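Open afternoon at the Saltgate robot kitchen: your questions answered

Posted in February by Antonina Sydorenko
Last updated: February, after the second batch of emails

We have had a lovely pile of questions about the open afternoon, so I've put the answers in one place. If yours isn't covered, write to me and I'll add it.

What is it, exactly?

An afternoon when the lab opens its doors and you can watch two-armed robots doing kitchen jobs, chat to the people who teach them, and have a go yourself if you like. Doors open at 2 pm and we wind down when the last person has had their turn.

Where do I go?

Saltgate, the Perkach building, side entrance. The front door belongs to the gym (the big sign says Fitness) and the staff there are very patient, but they can't let you through. Ring the bell marked Karpenko, which is the name of our lab, and somebody will come down.

Do I need to book?

Yes please, even for small children. We had 367 visitors last year and the corridor was a squeeze, so this time we're giving out arrival slots. You can stay as long as you want once you're in.

What will the robots be doing?

Wrapping food, mostly! Last year was all towel folding, and people loved it, but cling film is a much nastier problem and I can't wait for you to see it. It clings to itself, it creases, it catches the light and confuses the cameras. The arms work with a plate of fruit on a worktop, and the job is to get the film over the lot without squashing anything. We'll also have cup stacking going on at the next station, for anyone who finds plates too tense.

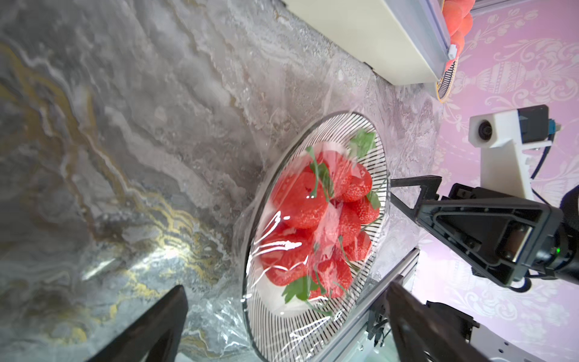 Strawberries under the film, seen from one of the wrist cameras.

Why strawberries?

They're soft, no two are the same shape, and the leaves poke up just where you'd like a flat surface. An apple forgives a heavy touch. A strawberry doesn't, and you can see the result straight away, so it's a very good teacher for the robot and for us.

Can we see what the robot sees?

You can, and it's my favourite part. There's a screen beside the station showing the wrist camera views live. Everything comes at you from a steep angle with big black fingers poking in from the sides, and it takes a minute to work out which way is up. Children get it much faster than adults do.

Does the robot decide what to do on its own?

Some of the time. For the first half of each session a person guides the arms using a pair of hand controls, and the movements are recorded. Then we let the robot try from what it has learned. The wrapping task has 900 recorded goes behind it so far. Expect some splendid failures! Mieczysław Pawlak, who runs the station, will happily tell you what went wrong, at length, with diagrams.

Can I try the controls?

Yes, from age 7 upwards. Each turn lasts as long as it takes to wrap one plate or lose your temper with the film. Declan Oakley will be sitting next to you with a hand on the stop button. Long hair tied back, please, and scarves off.

Is it safe for little ones?

The arms move slowly and there's a clear screen between them and the visitors' side. Under-sevens can watch from the step at the front, with a grown-up.

Do we get to eat the strawberries?

Not the ones the robots have handled, sorry. There will be a separate bowl by the tea urn.

Can I take photos?

Of the robots, as many as you like. Please ask before photographing other visitors, and leave your flash off near the stations.

Is there step-free access?

There is a lift from the side entrance. Tell me when you book if you'd like a lower seat at the controls, and we'll have that station set up when you arrive.

I'm a teacher. Can I bring a class?

The open afternoon gets too busy for whole classes, but we do separate school mornings and we'd love to have you. Email me with your year group.

Comments

Sarla Bajpai: Went last year for the towels and my son talked about it for weeks. Is the cup stacking one you can try, or only watch?

Antonina Sydorenko: Only watch this time, I'm afraid, but you can stand nice and close to the screen.

Miłosz Gajewski: I can't get cling film over a bowl with my own two hands, so I'll be cheering for the robot. Any parking?

Antonina Sydorenko: None on site. The street behind the building is usually fine after lunch.

Sarla Bajpai: Thanks, booked for three of us!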